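Parish records: what to keep and what to let go

June 16, 2022

The Tineck local history group has been sorting its papers since April, ahead of the move to the Pusov reading room. Members have asked what is being kept, so the rules are set out again below.

Minutes, membership lists and signed accounts are all kept, whatever their condition. Letters are kept if they mention a house, a street or a family by name. Receipts go after seven years, apart from those for the Mateos mill survey, which the county archive has asked to see. 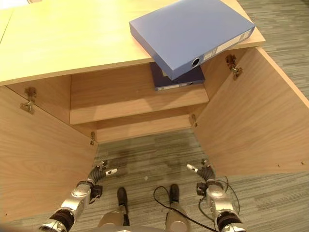 Duplicates are the main problem. The Skerkier newsletter was printed in runs of 500 and we seem to have been given spares of nearly every issue. We will keep 4 copies of each and offer the rest to members at 50p. Anything left after the summer will be recycled.

Photographs are being dealt with separately. So far 149 prints have no name or place on the back - if you knew the village before the bypass, please come and look through them. Write in soft pencil only, and never on the front.
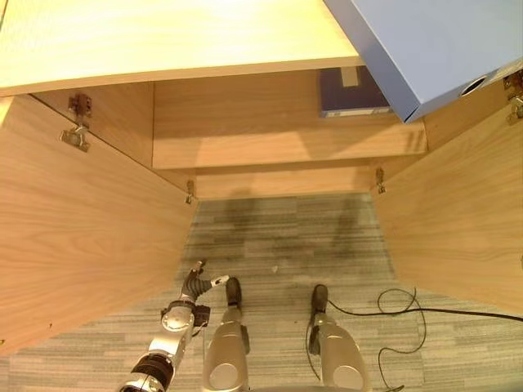
Cupboard with the doors open and a dark blue volume on the shelf.

Papers can still be handed in at the Tineck hall on Tuesday mornings. Please take out staples and paper clips first, and put your name and telephone number on the envelope. We cannot take framed items or newspapers - the library already has a full set.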